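Guides > Furniture care > Oiling and waxing > Section 5

14 comments | 67 shares

5. Applying the first coat

Read section 2 before you start. If the top already has a factory finish on it, oil will sit on the surface and go sticky, whatever the label on the tin claims.

1. Sand along the grain with fine paper. The Trinden kit comes with a very coarse sheet as well. Leave it in the box unless you are removing old varnish.

2. Vacuum the dust, then wipe with a barely damp cloth. Let the top dry fully.

3. Stir the oil. Shaking puts bubbles in it.

4. Test a patch on the underside and leave it overnight. Vornetti calls its oil "clear", but every clear oil we have tried turned pale wood at least slightly yellow. If you want the top to stay the colour it is now, use a water-based finish and skip to section 6.

5. Pour a small amount on to a lint-free cloth and work it in with the grain. Cover the edges too.

6. Wait 20 minutes, then wipe off everything that has not soaked in. The Kang leaflet says wiping is optional. We would not risk it.

CAUTION: Oily rags can heat up and catch fire without a flame. Spread them flat outdoors to dry, or soak them in water in a lidded metal tin. Do not leave them bunched up in a bin.

Note: "Dry in an hour" usually means dry to a light touch. Leave the top overnight before the second coat and keep cups off it for 5 days. Longer in a cold room. 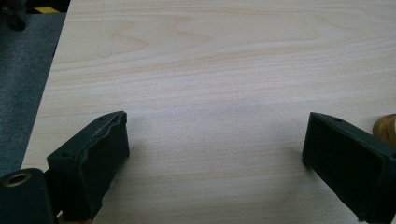
7. Rub down lightly between coats with a fine pad. Go gently on veneer, as the top layer is thin and cannot be put back once you have gone through it.

8. Apply the second coat more thinly than the first. Most tops need 2 coats. The Rosville chart suggests four, and Rosville sells the oil.

9. Check for dull patches by looking across the top from a low angle with a lamp at the far side. Touch up dull areas only.

Note: We have yet to see a good case for adding wax over a fully cured oil finish. If you do use it, be aware that further coats of oil will not take until the wax is cleaned off (see section 8).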